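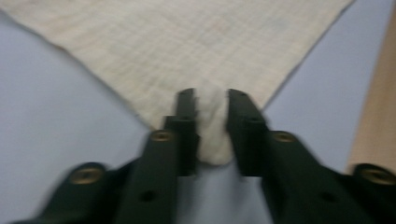
Dizon heated airer, three tiers - a winter and a bit with it

I bought the Dizon in January, in the week our tumble dryer finally gave up, and I've been meaning to write this ever since. It cost me 189 pounds from Clikell, with the zip-up cover thrown in. The same thing was 199 without the cover at the other place I looked, so do shop about a bit.

First, the bit everyone asks me. Does it dry clothes? Yes, but slowly, and it wants you to think ahead. It's a warm rack, so if you're used to chucking school shirts in a dryer at nine at night and wearing them at eight the next morning, you'll need the cover on and you'll need to leave gaps. Shirts on hangers off the top tier, cover zipped right down, and they're fine by breakfast. Jeans are another matter. The waistband and pockets stay clammy long after the legs are done, so I turn mine inside out halfway through and move them up a level.

Towels take ages. I do two at a time, each draped over three or four bars, and I've stopped trying to fit a sheet on as well. Tea towels, flannels, pillowcases and small cloths are where it's really happy, you just lay them flat across the bottom tier and forget about them. Socks too, though mine slide off the end bars and I find them underneath days later!

Putting it together took me longer than it should have. The leaflet has one drawing and it's drawn from the back, so I had the middle shelves on upside down and couldn't work out why they wouldn't lock. If yours won't click, flip them over. The feet are plain plastic caps and one of mine was loose in the box. I pushed it on and it's stayed put.

It folds flat, more or less. The wings drop, the legs come together and it'll go behind a door, but the flex is short and comes out low down on the left, so you always end up with the plug trapped. I'd have liked a clip for it. I'd also have liked a timer, as this version only has an on/off switch with a little orange light that you can't see once the cover's on. I use a cheap plug-in timer from the hardware shop in Birnedstead and set it for five hours, then have a feel of everything and turn it over.

About that cover. It makes all the difference to the drying time, but it's thin stuff and the zip is the weakest part of the whole thing. Mine snagged in the first month and I've been careful with it since. My neighbour Maricel has the same airer and just throws an old double sheet over hers, which works nearly as well and costs nothing. She did warn me about damp in the room and she was right - with a full load on, the bedroom window was streaming. I open it a crack now, or run it in the bathroom with the door shut and the fan going.

I also had a Sturker airer on loan from my sister for a fortnight, so a quick word on that. It's a winged one, lower and wider, and nicer made if I'm fair, with thicker bars and a flex you could take for a walk. Jumpers did better on it as they can lie out properly. It takes up the whole landing when it's open, though, and I kept catching my hip on it in the dark. If you've got a utility room, I'd look at the Sturker. I haven't, so the tall thin one wins.

Small grumbles: the castors only lock on one side, the bars mark wool if you leave it folded over them all night, and there's a warm plastic smell for the first few goes. That went off after a week or so.

Would I buy it again? I would, yes, at the price I paid. I wouldn't pay much more. We're a house of three and it keeps up if I do a load most days and don't let the basket get away from me. With a bigger family I think you'd be queueing for the top tier.

Four stars, and it'd be four and a half with a better zip.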